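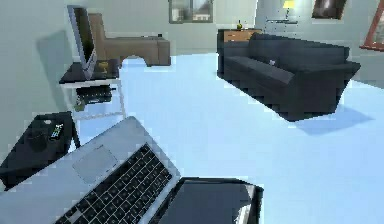
Zistine is a collection of home baking recipes, cleaned up and put into one plain format so you can search them, scale them and (best of all) bake from them. It started with a recipe box full of bar cookies and quick breads, and it grew fast! If you love crumb cake, snickerdoodles, or the kind of banana bread that needs three very sad bananas, there's plenty in here for you.

What's in it

Around 1,000 recipes, all sweet or sweet-ish. Cookies make up the biggest chunk, then loaf cakes, pies, muffins and yeasted buns. There are two parts:

danladi: the main set. Every recipe has a title, yield, pan size, oven temperature, ingredients and steps.
illport: the odds and ends. Handwritten cards with something missing, usually the pan size or the baking time. I love these, but read them through before you turn on the oven.

Format

One recipe per file, plain text, UTF-8. Ingredients go one to a line in the order you use them: amount, unit, name, then any note in parentheses. So you get "1 cup butter (soft)" and never "butter, soft, 1 c." Temperatures are Fahrenheit. Flour is given in cups because that's how the cards had it, and there's a grams field next to it wherever I've weighed it myself.

Scaling

Fanen is the small script that comes along with the recipes. Give it a file and a number and it prints the recipe at that size:

fanen brown-butter-blondies.txt 2

doubles it. Halves work too (use 0.5), and it will round eggs up and tell you that it did. It doesn't change baking times. A doubled blondie batter in the same pan is a whole different animal, so please start checking early and keep checking!

Tested recipes

40 of the recipes carry the tag "baked", meaning I made them from the file exactly as written and fixed whatever tripped me up. The oatmeal lace cookies needed a lower oven, and the lemon bars needed a lot more lemon. Everything else is transcribed faithfully but not tested yet.

Known problems

Some older cards say "moderate oven". I've entered 350 and added a note.
"One package yeast" is left alone in the illport files.
Duplicate gingersnaps. So many gingersnaps. They're all slightly different and I can't bring myself to merge them.

Adding a recipe

Yes please! Copy template.txt, fill in what you know and leave the rest blank. Family recipes are very welcome if the family is happy to share. Please don't paste in headnotes from cookbooks or blogs; write the steps in your own words.

Next up: savory crackers, probably in September.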